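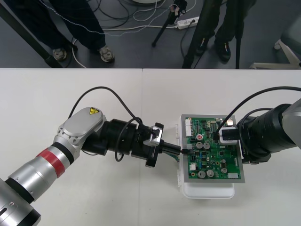
Figure 4. Two-arm connector insertion at the shared table. The left arm brings the cable plug to the board edge while the right arm holds the board.

4.2 Working rules for the shared cell

The rules in this section were written after the first month of trials and apply to every run reported in Section 5. They are based on the risk assessment we made for the Taşdemir cell, which has no fence on any side. We expected the board handling to give us the most trouble, and most of the early incidents did involve the board, but the assessment put the highest scores on the floor around the table and on the moment when control passes from one arm to the other.

Speed and force. Both arms run at no more than 60 mm/s once either tool is inside the board zone, and at no more than 400 mm/s elsewhere over the table. The limits are set in the safety controller and cannot be changed from the task program. A run that needs a higher speed has to be requested in writing and signed by someone other than the person who wrote the program. We had two such requests during the study and turned both down. The force threshold for insertion is set per connector type. An operator may lower it during a session but may not raise it.

Order of contact. The holding arm must be in contact with the board and report a stable force before the inserting arm may move toward the connector. During withdrawal the order is reversed: the inserting arm opens its fingers and backs off along the insertion axis, and only then does the holding arm lift. In the first version of the program the two arms were released together, and the board shifted in its support often enough that the next insertion started from a wrong position. The holding point is chosen from a list of allowed areas for each board type. Capacitors and connector bodies are excluded from the list, with a margin on all sides, and Canura boards have one further excluded area where the substrate is thin.

Power state. Boards are handled unpowered. Before a session the operator checks the supply and waits 600 seconds if the board has been energized that day. This is longer than the component data call for. We kept the longer wait because boards arrived from different projects and their history was not always written down.

People near the table. During automatic motion, people stay on the floor side of the table edge and do not reach over it. Anyone who needs to touch the board, the board support or a gripper presses the protective stop first and says so aloud. The spoken part was added in February at the request of Delyth Craddock, who reviewed the session logs and found that the second person at the cell often did not know why the arms had stopped. One person in each session is named as the operator, and only that person may restart motion.

Cables and stands. Arm cables are checked by hand through the full range of motion before the first run of the day. The slack must clear the other arm in every pose used by the program - a point that is easy to miss when each arm is tested alone. Floor cables and tripods are harder to manage. The current rule is that nothing on the floor may be moved while the arms are enabled, and that a stand which has been bumped is treated as moved, so the camera calibration is repeated. Routing the floor cables under covers was recommended in the assessment and has not been made a condition for running.

Stops and records. Every protective stop is logged with the program step, the two tool forces and a short note by the operator. Across the study the log holds 1091 entries, including stops made on purpose during training. Güven Akyol coded the notes using the categories from the earlier Pradaro trials, with one category added for stops caused by contact between an arm and its own cable. The coded log is used again in Section 5.3, where stops are compared before and after the change in contact order.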